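# Questions We Get Asked About the Metden Robot Club

*Last updated 1 August 2018*

We get a good many emails over the summer (which we love, please keep them coming!), and a lot of them ask the same handful of things, so we've put our answers in one place. If yours isn't covered, write to the club address on your sign-up sheet and one of us will get back to you, usually in the evening once the soldering irons are off.

### Does my kid need to know how to code before joining?

No, and plenty of our members didn't. New folks spend their first few meetings on the Jernau practice boards, which are small and cheap and very hard to break, and by the time they move over to the two-armed robot they've written enough little programs to follow what's going on. If your kid already codes, wonderful, they can skip ahead after a short chat with a mentor.

### What are you working on this year?

Laundry! We know it doesn't sound as exciting as robots that throw balls or climb ramps, and we had a long and fairly loud meeting about it in June, but cloth won the vote and we've been happy with the choice. A block or a cup keeps its shape when you pick it up. A shirt slumps, twists, hides its own sleeves and looks like a different object every time you set it down, so there's always something new for the students to puzzle over.

The team is building up a set of practice folds on real clothes, all of them brought from home. Students steer the two arms by hand from the control station, the computer records the motions, and later the programming group uses those recordings to teach the robot to try it alone. Our goal is 300 good recordings before the showcase, and as of this update we have 238. 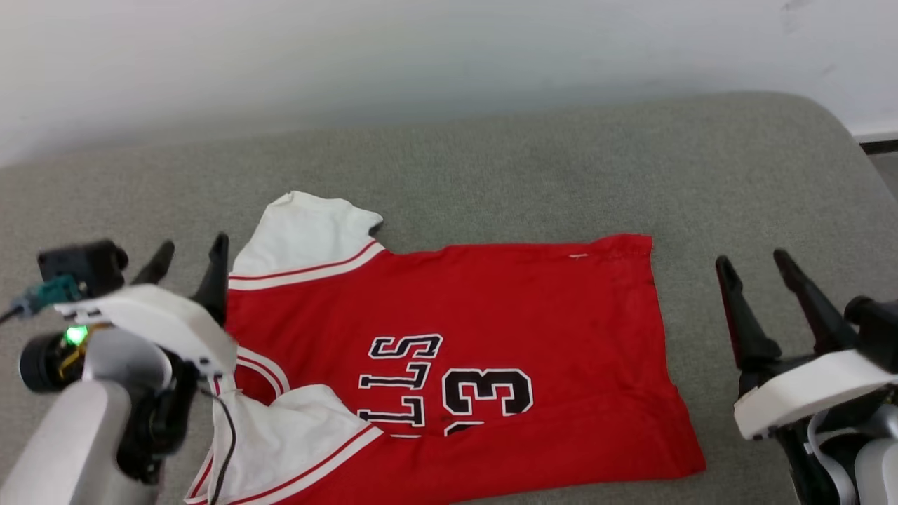
*A red number 23 jersey between the two grippers during folding practice.*

Sports jerseys have turned out to be a favorite, partly for the big numbers and partly for the arguments about whose team is better. They're also a nice step up from the dish towels everybody starts with. The lettering can end up sideways or tucked into a fold, and the students have to work out which end is the collar before they decide where to grab.

### Can we donate clothes?

Yes, please! T-shirts, jerseys, pillowcases and towels are all welcome as long as they're clean. We can't take anything with pins, sequins or loose beads. Please don't send anything you'd be heartbroken to see snagged, as the gripper fingers come to a point and a beginner at the controls can be a bit eager.

### Is it safe?

We think so, and we work hard at it. There are always 2 adults in the room when the arms are powered. Long hair gets tied back, sleeves get pushed up, and hands stay off the work surface unless the driver has called out "clear" and let go of the controls. Every student learns where the stop button is on day one, and we do quiz them on it, sometimes when they least expect it.

### What does it cost?

Dues are $100 for the school year, and that covers parts, snacks and the club T-shirt. If that's a stretch for your family, just tell us. We have a small fund for exactly this, and you won't be asked to fill out a stack of forms.

### Do you compete?

We do. In the spring we take a team to the Preltero Challenge, where each club gets a pile of household items and a set amount of time to put them in order. Last year we came home with a ribbon for our notebook and a very long list of things to fix (the list was more useful, though the ribbon is cuter). Going to the event is optional, and lots of members would sooner stay home and build.

### Where do you meet, and can parents watch?

We're in the Wijaya Building, on the ground floor, through the side door by the bike racks. Parents are welcome any time, and there are chairs along the hallway side of the room. Do fair warning yourself, though: if you sit there long enough, a twelve-year-old will hand you the controls and ask you to fold a towel.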